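Home | Notebook | Projects | Parts list | Contact
Print this page | E-mail this entry

April 28, 2025

Brick sorting, Drillemar kit

Spent the morning on the bricks again. The Drillemar kit came to us as one mixed sack, and the last two entries were mostly complaints about that, so I won't repeat them. Everything has now been through the wash and is dry. I used the mesh bag from Rustano, warm water and a little dish soap, and left the lot on towels overnight. The ones with old glue on the studs went into a cup of vinegar, which did nothing. A wooden toothpick got most of it off.

Pulled 28 bricks that no longer grip. Test was the same as in April's first entry: push one onto a known good brick, hold the top one, shake. If it drops, it goes in the reject jar. Nearly all the rejects were orange. The green ones hold best and a few are hard to get apart, so please use the separator and stop using teeth. There are marks.

Weighing is quicker than counting for restocking. A batch of 140 takes up less room than I expected, and the small postal scale handles it fine. Zero it with the empty bin on top, and do it again for each bin as they don't weigh the same.

Tried the Lenodach trays first for storage. Too shallow, and the corners are square so small pieces wedge in them. Went back to the open bins. One color of brick per bin, and the color of the bin doesn't match what goes in it. I thought about swapping them and left it alone – everyone has learned it this way.

Current order along the back, left to right: blue bricks in the white bin, green in the mustard-yellow one, orange in the dark slate-blue one. 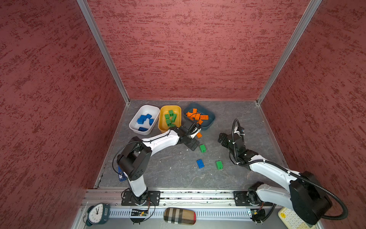

Should the bricks be stored snapped together to save space?
Loose is better, as stacks left together for weeks get tight and somebody has to pull them all apart before they can be used.

The orange pile still needs going through a second time. I stopped at 20 minutes with it and my thumbs had had enough. The Tănase order for spare orange should cover the gap, lead time is 7 days if they have them in stock. Ask for the standard size only, the long ones don't suit us.

Also need: toothpicks, a lid for the reject jar, a second towel.

Print this page | E-mail this entry
Previous entry | Next entry | Back to notebook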